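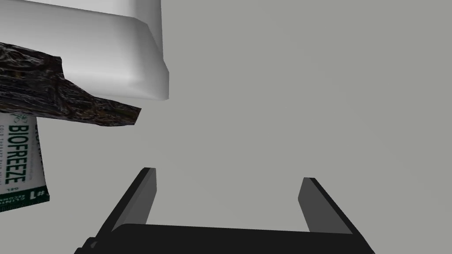 I have been promising Eirini Moschos a proper write-up of Taltance for so long that she has stopped asking, so I had better get on with it while the coffee is still hot.

For anyone who hasn't heard me go on about it already, Taltance is a simulation kit for people who want to teach a robot arm to pick things up without owning a robot arm. You install it on an ordinary desktop computer, choose an arm and a gripper, load in some household items and practice. It comes from a small outfit called Fetmont, and I paid for my own copy, $69 for the home license. There is a classroom license too, but I can't speak to that one.

I came to it through my neighbor Hiyori Fukuda, who lent me her laptop for an afternoon last August and did not get it back until after supper (sorry, Hiyori!). I had tried Vamville before that, and I never really took to it. Vamville is clever, but everything in it is a cube or a cylinder, and after a couple of weeks of moving blue cubes from one side of a table to the other I wanted something that looked like it came out of my own bathroom cabinet.

That is where Taltance won me over. The item library is full of the sort of stuff you would find in a real house. There's a Biofreeze packet with its big green lettering running down the length of it, and the first time I loaded it I laughed out loud, as there is one just like it on my nightstand for my bad shoulder. There are soft-looking lumpy things and dark crumply things and boxes with corners and boxes without. The home license comes with 75 items, and you can bring in your own scans if you have the patience, which so far I have not.

Most of my time goes into the gripper view, where you look out from behind the fingers as if you were riding along on the wrist. It took me a while to get used to. My instinct was always to steer as though I were standing beside the table, and for the first few evenings I sent the gripper sailing off in the wrong direction over and over again. Things I wanted would be way up in a corner with a great deal of plain gray between me and them. My advice is to slow the speed slider right down, much further than feels sensible, and move in one direction at a time until your hands learn it. You can also pull up an outside view next to it, and I wish I had found that button sooner. It's under Windows, not under View, for reasons known only to Fetmont.

The gripper itself is a plain black two-finger one, very simple to look at, and I have grown fond of it. You can swap in others, but I'd leave it alone until you have the hang of things. Boxes are easy. Flat packets are awful – you have to come at them from the side and be very gentle with the force setting, and even then they slither. I suppose that's fair, given how they behave in my own fingers.

Now for the grumbles. Backgrounds are very bare. The default is a smooth light gray, and while it's restful, it gives you nothing at all to judge distance by. You can add a checkered floor in the settings, and I do recommend it for beginners. The manual is 30 pages long and spends most of them on installation, then rushes through the part on recording your own practice runs as if it had a bus to catch. I wrote to the help desk about that and had a kind, thorough answer from Na-rae Do, who sent me a set of notes much better than the manual. If you get stuck, write in.

It is also heavy on an older computer. Mine has 8 gigabytes of memory, and if I have more than a few items loaded the fan starts up and the cat leaves the room. Riku Ebihara, who reads this blog and knows far more than I do, suggested turning off the soft shadows. That helped a lot, and I can't say I miss them.

I did look at Căpraru as well before I bought, and I know somebody will ask. It's a lovely piece of software, but it wants a monthly subscription and I have enough of those. If you already have a real arm at home and want the simulator to talk to it, Căpraru may suit you better. For evenings of quiet practice at the kitchen table, I'm very happy where I am.

Next on my list is the sorting exercise, where you put soft things in one bin and hard things in another. Chie Hosoda has finished it already and says the lumpy items are the worst of the lot. I'll let you know how I get on, and if anyone has found a good way of picking up a flat packet by its short end, please leave me a comment.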